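Getier Home Services
Chore Automation Review, second progress report
To: Evanthia Theodorakopoulos, Program Office
From: Brilville site
Date: 06/02/2024

Where we stand

You asked for a plain answer on whether machines can take over any of the small jobs our crews do in homes and in the two shops. My answer for this period is no, with one maybe. I know that is close to what I wrote last time. The demos have gotten nicer to look at and the gap between a demo and a Monday morning in somebody's kitchen has stayed about the same size.

Of the 17 chores on the list we agreed on, 3 have been tried in any form. The other 14 have not been started. Diekmann, who is building the two-arm setup for us, would like the report to say they are "in preparation." I have looked for the preparation and found a spreadsheet with the chore names in it.

The three that were tried are folding hand towels, wiping a counter, and putting loose items away into a holder.

Towels. Dropped for now. The arms can pick up a corner. Finding the second corner is where it goes wrong, and a towel that lands in a heap has to be straightened by a person before the next try. At that point the person might as well fold it. Diekmann wants to come back to this with different fingers. I would not pay for that yet.

Counter wiping. It works on a bare, flat counter with nothing on it. Our clients do not have bare counters. They have toasters, mail, and pill boxes. When I asked what happens if there is a glass of water in the way, I was told that is a separate project.

Putting away. This is the maybe. The job on the list is "desk and counter tidying," and it has been cut down to markers and a cup so there is something to measure. One arm per marker, one cup, one table. Most of the work so far has been done in simulation, and the physical table at Brilville is only used to check what the software side thinks it has learned.

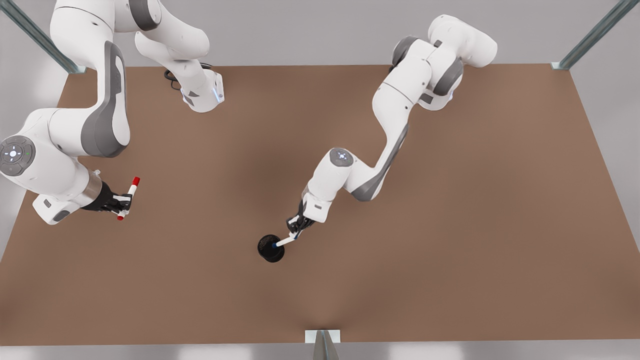

I want to be fair about why a task this small takes so long. A marker is thin, it rolls, and it has to be held at the right angle to go into an opening not much wider than itself. People do this without looking. For a gripper with two fingers it is a real problem, and the Diekmann team has made real headway on it. In simulation the grasp is now dependable enough that I stopped watching for it.

Letting go is less settled. If the marker meets the rim of the cup too far over, the cup can tip, and then there are two things to clean up where there was one. The two arms also have to stay out of each other's way, and the present fix is to have one wait while the other works. That is safe, but it means we are paying for two arms and mostly getting the speed of one.

What the simulation does not tell us

Diekmann reports 4000 simulated runs since the last report. I was asked to put that number up front and I have chosen not to. Running the same clean table over and over is cheap. The lighting never changes, the cup is never sticky, and no child has chewed the end of the marker. I asked for the results from the physical table in the same form as the simulated ones, and I have not received them. Until I do, please treat any success rate you hear quoted in meetings as a rate for the computer version only.

We did get one useful afternoon out of Brilville. Two of our regular cleaners came in and watched the physical arms work for an hour. They were polite about it. Their main comment was that they never put things away one at a time – they sweep up a handful and sort it as they go. They also asked who would set up the table in a client's home, and how long that takes. It took the technician most of a morning.

Tovix

Tovix, the scheduling software that was supposed to tell the arms which chore comes next, is installed and has nothing to schedule. I recommend we stop paying for seats until at least 5 chores can be done from start to finish without a person stepping in. Canceling now would need your sign-off before the end of February.

Money and time

Spending is on plan. I take less comfort in that than I normally would, as the plan assumed we would be past the halfway mark on the chore list. Technician hours are running over and equipment is under, mainly because the second table was never ordered. I would leave it unordered.

What I am asking for

Keep the putting-away work going through the next period, on the physical table, with mixed items and a cluttered surface. Spoons, a comb, a phone charger. If it can only handle markers, we should know that soon.

Pause towels. Pause counter wiping until Diekmann can show it going around one object without help.

Require the physical results in writing, failures included, with a note each time a person touched the table.

I would also ask that nobody from our side promise the shop managers anything for this year. One of them has already asked me whether she should hold off on hiring for evenings. I told her to hire.

Open items from last report

Insurance letter for in-home trials: still not received. No in-home trials are scheduled, so this is not holding anything up.

Noise at Brilville: the neighbors complained about the compressor. It has been moved to the back wall.

Emergency stop: moved to the front of the table as requested, tested, works.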